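4. Le terrain : une journée portes ouvertes à Orkport

4.1. Cadre de l'observation

Les sections précédentes traitaient de la démonstration robotique telle qu'elle se raconte dans les dossiers de presse et les rapports d'activité. Il restait à aller voir. L'atelier de manipulation domestique d'Orkport ouvre ses portes au public chaque année en janvier, pendant une après-midi, et c'est à ce titre que nous nous y sommes rendues à deux, munies d'un badge visiteur et d'une grille d'observation dont on verra qu'elle a mal résisté à la première demi-heure.

Le choix du site appelle un mot de méthode. Nous avions d'abord retenu Riihimäki, où une démonstration comparable était annoncée, mais l'accès y était réservé aux partenaires industriels, et notre qualité de sociologues des techniques n'a pas été jugée assimilable. Drestendale nous avait ouvert ses locaux sans difficulté ; on y montrait un bras fixe qui triait des couverts derrière une vitre, dispositif impeccable et à peu près muet du point de vue qui nous occupe, puisque le public passait devant comme devant un aquarium. Orkport présentait l'avantage d'une pièce où l'on entre, d'un robot à deux bras et d'une tâche que chacun des visiteurs avait accomplie le matin même, ou s'était abstenu d'accomplir.

Cette tâche s'intitule, dans le programme distribué à l'accueil, « remise en ordre d'une chambre ». Elle consiste à débarrasser un lit des vêtements qui s'y trouvent. La brochure parle de 252 essais préparatoires, chiffre que plusieurs visiteurs ont relevé à voix haute, avec une admiration dont il est difficile de dire si elle allait à la machine ou à la patience de ceux qui avaient remis les vêtements sur le lit autant de fois.

4.2. Entrer, attendre, commenter

Les groupes étaient limités à 15 personnes. La visite commençait dans le couloir par une présentation de Marcelle Jacquet, responsable de l'atelier, qui a exposé en peu de mots ce que l'on allait voir et, avec davantage de détails, ce que l'on ne verrait pas. Cette seconde liste mérite l'attention. Elle comprenait le pliage (« une autre équipe »), l'ouverture des armoires (« au printemps ») et toute forme de conversation avec le robot, qu'un enfant avait pourtant préparée par écrit. La littérature sur les démonstrations publiques insiste volontiers sur la mise en scène de la promesse ; nous avons surtout rencontré une mise en scène de la réserve, conduite avec beaucoup de métier. Un visiteur à qui l'on a dit trois fois que le robot est lent trouve ensuite le robot étonnamment vif.

Venait ensuite l'attente. Notre grille prévoyait de coder les réactions du public aux mouvements de la machine, en 2 catégories, « approbation » et « inquiétude ». Nous n'avions rien prévu pour les moments où il ne se passe rien, qui ont constitué l'essentiel du corpus. Or c'est pendant ces intervalles que l'on parle, et que l'on parle bien. Faute de geste à commenter, les visiteurs commentent la chambre. La qualité de la couette a été discutée. Une dame a fait observer que le cache-sommier gagnerait à être repassé, et sa voisine lui a répondu que c'était peut-être justement l'épreuve suivante. Un homme a demandé combien coûtait l'ensemble ; apprenant que l'on ne communiquait pas sur ce point, il a proposé 1 000 euros, sur le ton de quelqu'un qui ouvre une négociation.

Ces remarques pourraient passer pour du bruit. Nous soutenons qu'elles forment la matière première de l'évaluation profane. Le public d'un bras industriel n'a pas d'opinion sur la soudure ; celui d'une chambre en a une sur tout. Chacun arrive avec sa norme du lit convenable, souvent héritée, parfois conflictuelle — un couple s'est brièvement désuni sur la place légitime d'une chemise en fin de journée — et la machine est jugée à l'aune de cette norme bien avant d'avoir bougé un doigt.

4.3. Trois points de vue sur une même pièce

On sait depuis les études de laboratoire que voir travailler un instrument suppose presque toujours de voir par lui. Orkport en fait un argument de visite : dans le couloir, un écran donnait aux groupes en attente les vues prises par les caméras de la machine. Ceux qui attendaient dehors disposaient donc d'un spectacle différent de celui des visiteurs entrés, et nous avons passé de l'un à l'autre assez souvent pour agacer le personnel.

La différence est sensible. Dans la pièce, le regard va au robot : à sa taille, à ses bras, à la question de savoir s'il va se retourner. Sur l'écran, le robot se réduit à une paire de mains au bas de la vue, et le regard va au lit. Les commentaires suivent. Dedans, on dit « il » et l'on baisse la voix. Dehors, on dit « les vêtements » et l'on donne des conseils, assez fort, à une machine qui n'a aucun moyen de les entendre et à des ingénieurs qui s'y appliquent.

La vue du poignet produisait un troisième régime, moins fréquenté. Détachée du lit et de toute intention lisible, elle montrait surtout de la moquette. Les visiteurs s'en détournaient vite, à l'exception de quelques adolescents et de l'une de nous, qui y a trouvé un certain repos. On hésite à la dire démonstrative. Elle est pourtant la plus honnête des trois quant à ce que la machine a réellement sous les yeux lorsqu'elle en a plusieurs paires.

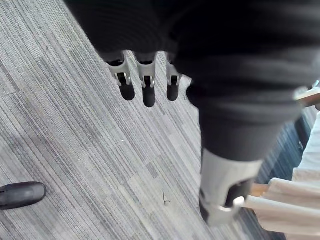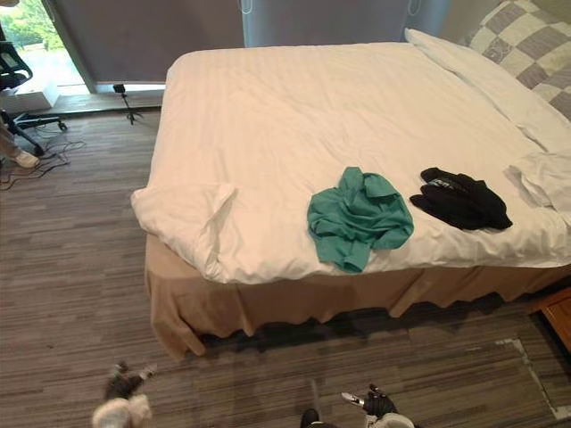
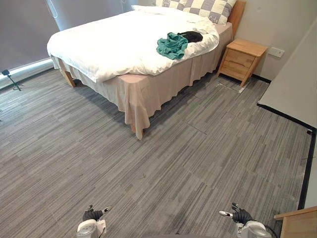 Figure 4. Le robot dans la chambre de démonstration, atelier d'Orkport. De haut en bas : (a) vue rapprochée d'un bras et de ses doigts au-dessus de la moquette ; (b) et (c) deux vues du lit, avec le vêtement bleu-vert et le vêtement noir posés sur la couette. L'ordre de présentation ne préjuge pas de l'ordre des prises de vue.

4.4. Ce que le public regarde quand il regarde un lit

Les deux vues du lit reproduites dans la figure 4 permettent de préciser l'analyse. On y retrouve les deux vêtements qui ont occupé les conversations de l'après-midi. En (b), une manche du vêtement bleu-vert pend devant le matelas, et c'est une disposition de ce genre qui suscitait le plus de conseils devant l'écran. Pour la plupart des visiteurs, une manche qui dépasse est une poignée. « Il n'a qu'à tirer », a-t-on entendu dans presque tous les groupes. L'équipe, interrogée, a répondu que tirer était en effet une possibilité, du ton dont un chirurgien accueille la suggestion d'un patient bien informé.

Ce malentendu est instructif. Les visiteurs décrivent les vêtements par la façon dont on les prend : la manche, le col, « le gros du tas ». Les ingénieurs en parlent comme de surfaces dont on ignore où elles commencent. Entre les deux, il n'y a pas à proprement parler désaccord, mais chacun tient l'autre pour légèrement à côté du sujet, situation que nous avions déjà documentée à Ovurthorpe lors de l'enquête préparatoire, à propos d'un torchon.

Les oreillers ont joué un rôle que rien ne laissait prévoir. Le motif à carreaux gris et blancs de celui du fond a été unanimement identifié comme « un vrai », c'est-à-dire comme un objet que quelqu'un aurait pu choisir. Nous avons noté la même remarque à propos de la table de chevet. Les visiteurs cherchent dans la pièce des preuves d'habitation et sont prêts à se contenter de peu. Le trépied posé près des stores n'entamait guère cette bonne volonté ; il en fallait davantage pour leur faire oublier qu'ils se trouvaient dans une chambre et qu'ils y étaient venus nombreux, chaussés, avec un manteau.

4.5. Limites

L'observation porte sur une seule après-midi et un seul site. Les propos ont été notés à la main, par deux personnes dont l'écriture n'est pas toujours lisible par l'autre. Nous n'avons pas enregistré les visiteurs, l'autorisation demandée nous étant parvenue à l'issue de la journée. Les catégories « approbation » et « inquiétude » ont été abandonnées à la troisième visite, après qu'une même exclamation eut été codée dans les deux. La grille révisée, qui comporte une entrée « literie », figure en annexe.

Il faut signaler enfin que nous n'avons pas cherché à établir un taux de réussite du robot. La question nous a été posée par tous les relecteurs de ce texte et par aucun des visiteurs rencontrés. À la sortie, ceux-ci parlaient de leur propre chambre, et l'enfant remettait ses questions écrites à Marcelle Jacquet, qui s'est engagée à les transmettre.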